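How to measure a window for a security shutter

A shutter made to the wrong size can't be trimmed on site. The slats, guides and box are all cut at the factory, so the figures you send in are the figures you get. The job takes 10 minutes per window and you can do it without a ladder on most ground floor rooms.

You will need a steel tape measure, a pencil, paper and a spirit level. Cloth tapes stretch and shouldn't be used. Write everything in millimetres.

Before you start

Decide whether the shutter will sit inside the recess or on the face of the wall. Inside the recess looks neater, but the box takes up part of the glass at the top. On the face of the wall you keep all the light, and the shutter covers the frame as well, so it is harder to get a bar behind it. Most of the bedrooms we fit in Pistarthorpe are done on the face.

Clear the sill and move anything that stops you getting the tape flat to the wall. If the bed is under the window, pull it out far enough to stand behind it.

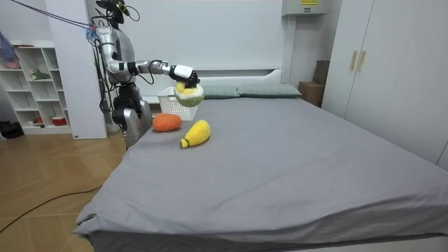

Step 1. Measure the width

For a recess fitting, measure from wall to wall in 3 places: top, middle and bottom. Use the smallest figure. Plaster and render are rarely straight, and a shutter made to the widest point will not go in. Don't take anything off for clearance, as the factory does that.

For a face fitting, measure the width of the opening and add 50 mm at each side for the guide rails. Check that there is no downpipe, cable or alarm box in that strip.

Step 2. Measure the height

Measure from the underside of the lintel to the sill at the left, the middle and the right. Use the smallest figure again for a recess fitting. If the sill slopes outwards, measure to the point where the bottom slat will land.

For a face fitting you also need clear wall above the opening for the box. The Brollari box sizes are listed by drop height on the order form. Add the box to your height and write down both figures separately.

Step 3. Check that the opening is square

Measure from the top left corner to the bottom right, then from the top right to the bottom left. If the two differ by more than 10 mm, put a note on the form. It can usually be packed out – but the fitter needs to know before the day.

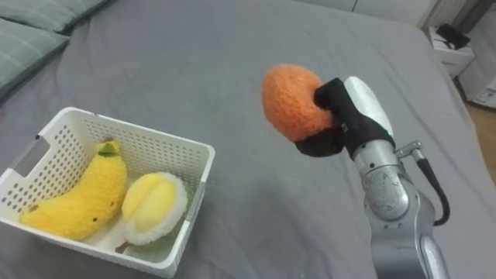

Hold the level against both sides of the opening and along the sill as well. A wall that leans in or out will make the slats bind in the guides, and this is the most common cause of a shutter that sticks halfway down.

Step 4. Choose the side for the controls

Stand inside the room and look out. Left and right on the form always mean from the inside. A strap or crank handle needs 40 mm of flat wall beside the window. For an electric shutter, mark the side nearest to a fused spur.

At least one bedroom shutter should be easy to open from inside in a fire. Ask about the manual override if you are ordering motors upstairs.

Step 5. Send the form

Label each window by room and keep a copy. Stojan Kolev checks every form before it goes to the factory and will ring if a figure looks wrong.

Filed under: Shutters & Grilles, Measuring Guides

Pimico Shutters, Pistarthorpe | Contact us | © Pimico. All rights reserved | Back to top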